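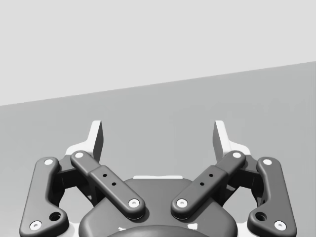 Print this page
E-mail this release

Vainio opens its gripper comparison bench to outside labs

ERKODTHORPE, 2025-07-05. Vainio today released Tutus, a simulated test bench for comparing parallel grippers, wrist cameras and low-level controllers before any hardware gets bolted on. Free for labs and small integrators through the end of the year. Paid seats after that, price to follow.

Tutus runs the same grasp trials on every gripper model loaded into it. Same floor, same wall, same start pose, same part list. Change one thing, run it again, read the two logs side by side.

The first comparison set covers 2 linkage-driven parallel grippers and was finished in June at the company's Zollutby office. 1647 grasp trials in all, split across 42 part shapes. Full logs are in the download, including the runs that went badly. Video too, from the wrist view only.

"We kept having the same argument," said Halldóra Mikkelsen, who leads testing at Vainio. "One person liked the long fingers, another liked the stiff ones, and everybody had a clip to show. A clip is one grasp. We wanted a few hundred of them under the same settings and then we could argue about those."

What the first set found, short version:

The longer-fingered model did better on tall, narrow parts. Worse on flat parts close to the floor, where the tips touched down early and the controller backed off. The shorter model was the other way around. Neither one handled thin rings well and both are listed as poor on that shape.

Controller choice mattered more than expected. Switching from plain position control to a force-limited close changed more outcomes than switching grippers did. Mikkelsen's team re-ran that part of the set after the first pass looked wrong. It wasn't wrong. Both passes are included.

Wrist camera placement is still open. Mounted behind the palm, the camera gets both fingertips in view at full opening, but the linkages take up a good share of the picture and the housing blocks the near floor. A side mount sees the floor and loses one finger. Tutus ships with both mounts and no default. Pick one.

The test space is plain on purpose. Gray floor, pale wall, no texture on either. Users who want clutter, shadows or a patterned surface can load there own. Vainio asks that anyone publishing numbers from a changed space say so, and say what they changed.

"Plain is where you start," Mikkelsen said. "If a gripper misses a block on an empty floor I don't need to see it in a messy bin. Fix the block first."

Included in the release:

- bench software, with install notes
- gripper models with full linkage geometry, open and closed limits set
- 57 saved scenarios, start poses included
- the June logs, raw and sorted
- a short guide to adding your own gripper or controller

Not included: suction tools, three-finger hands, soft fingers. Three-finger support is being worked on, no date yet. Please don't write in asking for suction, it is on the list.

Known problems. Contact on very thin edges is still jumpy and a few of the ring trials should be read with that in mind. Joint friction in the linkages is a flat value for now and doesn't change with load. Saving a scenario while a trial is running can drop the last log entry, so stop the trial first. A fix is in testing.

Hardware checks are next. The same part list will be printed and run on real grippers in Zollutby, and the results posted next to the simulated ones wheter they agree or not. Labs with a printed set of their own can send in logs, format is in the guide.

About Vainio

Vainio makes test software for robot hands and arms. Main office in Erkodthorpe, with a test office in Zollutby. Privately held.

Press contact: Halldóra Mikkelsen, testing lead, Zollutby office. Questions about the logs, please give the scenario name and the gripper model.

Print this page
E-mail this release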